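The Sandwich Line at Kaditau Station

24 Mar 2019

The woman who runs the lunch counter at Kaditau station would like it known that she never wanted to be in the train business. She wanted a bakery. What she got was a hatch between the ticket machine and the men's room, a lease from the Covisach line, and a clientele that decides everything in the time it takes a door to close.

"People think I sell food," she says, wiping down a slicer that already looks clean. "I sell the feeling that you won't be hungry until Gidirley. The bread is just how I deliver it."

She has been at it long enough to have theories. Commuters, she says, are not hungry in the morning, only worried. They buy lunch at seven and eat it by eight, then buy lunch again somewhere worse. On a good Monday she sells 65 egg salads before the second express. On a bad one the express is early, and she eats egg salad for dinner.

"My husband can't look at an egg," she says. "We have Easter at his sister's now."

Her menu once ran to a full chalkboard. There was a roast beef with horseradish, a thing with figs, and a soup that she still speaks of the way other people speak of a summer in Italy. The soup lasted 3 weeks. Soup and trains, she says, have different ideas about corners. The figs went next, after a regular asked her, politely, what had happened to the ham.

Nothing had happened to the ham. The ham is eternal. Egg, ham, cheese and tuna are what remain, cut on the diagonal, because she tried square halves for a month and sales went down.

"Same bread, same filling. They told me the portions had shrunk. So fine, triangles. I'm not going to argue geometry with a man holding a briefcase."
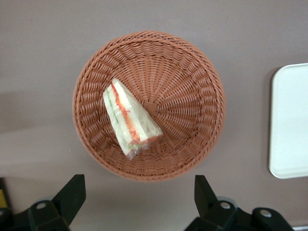

The Calimlim question

Last fall a chain called Calimlim opened across the concourse, with stools, a loyalty app and 400 kinds of juice, by her count, which she admits was taken in anger. She lost some of the juice people. She says this the way you might mention losing a cold.

"They'll be back. You can't drink celery every day. The body sends a letter."

She did go over once, to see. She stood in line, ordered a wrap and was asked for her email address. She gave them her mother's, and her mother now gets a birthday coupon every March and thinks it's very thoughtful of them.

Does she still want the bakery? She takes a while to answer, partly because the express has just come in and there is suddenly a line.

"Bakers get up at three," she says, making change. "I get up at four. Ham or tuna?"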